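Cool roofs and the Truldale power bill

Mastavia is back with its leaflets, and the claim has grown again. Paint your roof white, the new one says, and you'll save $338 a year on cooling. Last November it was $278. Neither leaflet says what size of house, what sort of insulation or how often the air conditioner was going before the painters turned up.

I don't doubt that a pale roof soaks up less sun than a dark one. My doubts start at the dollar sign. A place in Stimbridge with good batts and a big tree on the western side isn't going to see the same change as a tin-roofed unit with neither. 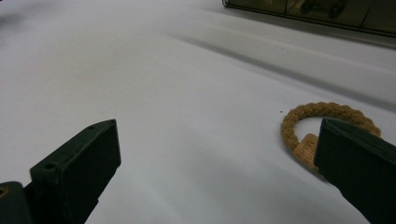
Evie Entwistle wrote in to say her bill did drop after the job, by $193, but she'd also got rid of the old fridge in the garage that winter and can't tell which one did it.

Fair enough, and more candid than the leaflet. Before anyone signs, I'd ask for 4 bills from before and 4 from after, same seasons, from a house like yours. I asked Mastavia for exactly that and was sent a colour chart. If you've kept your own bills, drop copies at the front desk before noon and we'll print what they show.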